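Filed under: Get Involved / Paid & Unpaid Calls

Do you drink too much coffee? I'd love to hear from you! I'm Diễm Cù, and I'm putting together a little study at Larkeck on how people cut back on caffeine (or try to, and end up at the café by 9 anyway – guilty).

I need 11 people who drink coffee every day and are willing to keep a diary for two weeks in March. You write down what you had, when you had it and how you slept. Spelling doesn't matter and neither does neatness.
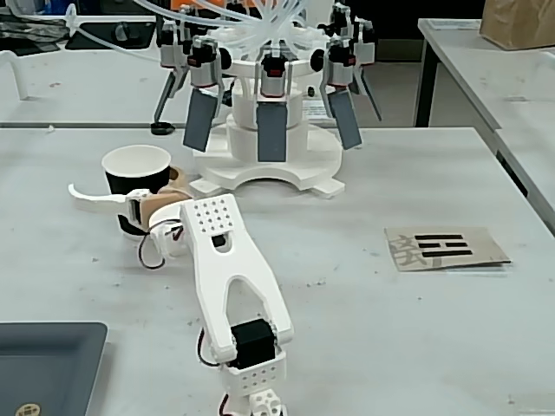
A paper cup on the gray table.

You can drink it at home, at work, in the car, wherever. Tea people, I'm sorry, you're next time! Please don't sign up if you're pregnant or your doctor has you on a caffeine limit.
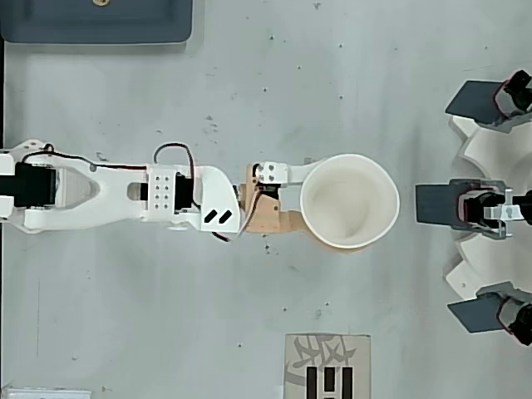

At the end we'd have a chat on the phone, usually in the evening, and Rory Jardine will mail you a Trimthorpe grocery voucher as a thank-you. Drop me a note through the Larkeck contact page with your first name and your usual order – mine's a large black, no sugar.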